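Orlando Yupanqui
Thread: two weeks inside the Skatard segmentation code, a travel diary

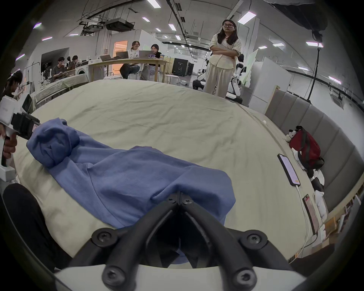 1/ Cloth is where perception code goes to be humbled. Skatard is our garment tracker: it takes wide-angle wrist video and tries to say which pixels are fabric, which are tool, and which are none of its business. A blue knit top on a beige sheet ought to be the easy case. Blue, beige, draw a line, go home. Then a sleeve gets bunched up into a knot, and the tracker files it as a second garment.

2/ The sleeve bug was mine. I had a rule that said any blob with its own closed outline gets its own ID. Very tidy rule. A rolled sleeve has a lovely closed outline.

3/ Fix: IDs now merge if the ribbing on both sides of the crease has the same texture. Merging costs 2 ms a frame, which Mangubat (the planner) noticed immediately and complained about in the logs. Mangubat complains about everything. I wrote it that way.

4/ Next up, the fisheye. We used to flatten every frame before segmentation. Looks great in the middle, turns the edges into taffy, and the second gripper likes to live at the edges. Now we segment the round image as is and only flatten the points the planner asks for.

5/ This broke 70 unit tests. I would like to say they were good tests. Most of them checked that the taffy was the right shape.

6/ Phones with lit screens: the exposure code hates them. A pinkish rectangle on a pale bed pulled the white balance over, and my blue sweater class went purple and then went missing. Metering now ignores anything small, bright and rectangular -- so please nobody hand me a luminous sweater.

7/ Contact is still a guess. When the jaws are resting on a hem, the mask says "touching" and the planner hears "holding." Those are different words. Utari, our state estimator, now wants the jaw width to agree before it says grasp.

8/ Replayed 330 clips overnight with the new build. False grasps went down. Runtime went up. My opinion of my October commits went down too.

9/ Still open: folds that look like objects. A rounded lump of knit gets a confidence of 100 percent as "plush toy." The actual plush toy gets "pillow." Ticket is filed under my name, by me, with a rude title.

10/ Branch is up for review on Monday. Bring snacks, the diff is long.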